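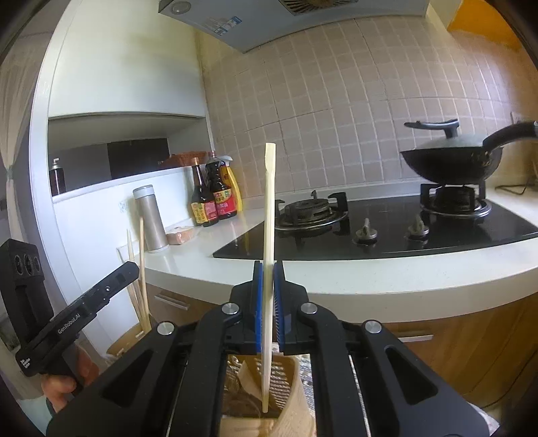 I went in for my cleaning in December expecting the usual talk about flossing, and I walked out a complete convert to those tiny brushes that look like they belong in a dollhouse. Interdental brushes! I'd seen them in the drugstore for years and always figured they were for people with braces.

My hygienist, Mercedes Condori, has been very patient with me over the years. I'm a flosser in bursts. I do it every night for the week before an appointment and then sort of drift off until the next one. She can always tell, of course (the bleeding gives me away), and this time she skipped the speech, handed me a mirror and showed me where the gaps between my back teeth are wide enough for a brush to go through. Then she had me do it myself, right there in the chair, and I was amazed at what came out. I'd brushed an hour earlier!

So I've been using them every night since, and I love them. A few things I've picked up along the way:

- You probably need more than one size. I use a small one at the front and a bigger one for the molars. It should be snug, but if you have to push hard, go down a size.
- Bend the neck a little for the back teeth. Huge difference.
- No toothpaste needed. I just rinse the brush with water as I go.
- My gums were sore and bled a bit for the first ten days or so, and then it settled down. If yours keep bleeding, ask your dentist about it.

For brands, I started with Nastent, which have a long handle and are really easy to hold, then tried a pack of Homari because they were on sale. The Homari ones are shorter and the wire bent on me a couple of times, but they fit in my purse, so they're my travel pair now. A pack of 30 lasts me ages – I rinse each one and keep using it until the bristles look sad.

I still floss at the front, where even the smallest brush won't go. It takes me a couple of minutes in all, and I do it while the kettle boils for my bedtime tea (peppermint, before anyone writes in).

My friend Ailsa Baird swears by her water flosser and wants me to try that next. I'm tempted! Hers is loud enough to wake the dog, though, and my bathroom counter is already full. If any of you use one, especially around a crown, tell me how you get on with it – I have one on the lower left and I'm a little nervous about it.

My next cleaning is in June, and for once I'm looking forward to it.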